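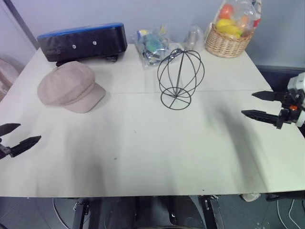

Peiyu Kang
Transport and high street reporter

Hedlow lost property counter to shut, bus firm confirms

February 2026

The lost property counter at Hedlow bus station is closing at the end of next month and anything left on a bus after that will be sent to the Tesalex depot on Agarwal Road, the company has confirmed.

Passengers found out from a notice taped to the counter window. No leaflet, nothing on the timetable boards. The notice gives a web address and a phone number, and the phone number was missing a digit until yesterday afternoon.

Tesalex runs all but two of the town's routes. It says the counter is quiet for most of the day and that the depot has more shelf space and longer hours. It'll be open until 7pm on weekdays, against 4pm now, plus Saturday mornings.

The trouble is getting there. Agarwal Road is the far side of the ring road and the only bus that goes near it is the 61, once an hour, last one back at 6.20pm. So the late opening is not much good to anyone without a car. From the nearest stop it is a walk along the verge, with no pavement for the last bit past the tyre place.

"I lost my glasses in December and had them back in ten minutes," said Elibariki Wanyama, who was waiting for the Evov Park bus. "I walked over from work in my lunch. If they'd been out at the depot I'd have just bought new ones. You would, wouldn't you."

Others in the queue said much the same, one or two of them louder.

Tesalex said 305 items were handed in at Hedlow last year and 178 of those went back to thier owners. Umbrellas, gloves, hats and caps make up most of what is left, then single shoes, school bags, headphones, reading glasses. Phones nearly always get claimed, hats hardly ever. There was a trombone in the autumn. It was claimed.

Area manager Raffaele Colombo said the decision was made on cost and that staff on the counter would be moved to ticket sales, with no jobs going.

"We know people like having it in the bus station. I understand that," he said. "But we're paying for a room that has a handful of visitors on a good day. The depot is already where the drivers hand things in, so stuff spends a night there anyway before it comes down to the town."

Asked whether items could be brought down to the ticket office on request, Mr Colombo said it was "being looked at". Asked again, he said a decision would be made before the counter closes.

The firm will offer to post small things for a flat charge. It would not give the amount. It won't post anything with a lithium battery in, which rules out phones, and it won't post keys unless the owner has shown ID at the depot first. Which rather leaves you where you started.

How long things are kept is changing as well. At the moment it is 68 days. From next month it will be 28 days for most items and just 48 hours for food, wet clothing and anything "soiled or perishable". Unclaimed clothes in decent condition go to charity shops in the town, the rest is recycled or binned. Passports, bank cards and driving licences will go on being handed to the issuer or the police.

Ward councillor Jhun Dumlao said he had writen to the company asking it to wait until the summer timetable, when the 61 is supposed to go half-hourly.

"Do it in that order and I've less of a problem," he said. "Bus first, then move the counter. I've had older residents on to me who lost a purse or a hearing aid and they are not going to go out to an industrial estate in the dark to see if it's turned up."

Cllr Dumlao has also asked for the shorter keeping time to be dropped. People go on holiday, he said, or they are in hospital, or they simply don't notice a scarf is gone until it turns cold again.

The council doesn't run the counter and has no power to keep it open. It does own the building. A spokesman said the room would go back on the list of small units to let and that there had been interest already, would not say who from. Nuwan Ranasinghe, who has the newsagent's next door, said he had been asked twice this week whether he was taking it over. He isn't.

He did say he has been taking in lost things for years when the counter is shut. "People leave it with me, I pass it across in the morning. Gloves, mostly. What do I do with it now? I can't be driving out to Agarwal Road with one glove."

Tesalex said shops and members of the public should give found items to any driver.

Anyone who thinks they have something waiting at the bus station is asked to collect it before the closing date, bringing ID and a description. Whatever is still on the shelves then goes to the depot and the new 28 days will be counted from the day it gets there, not from the day it was found.

Counter hours until then are 10am to 4pm, closed for lunch 1pm to 1.45pm. The ticket office next to it cannot look for items or take messages.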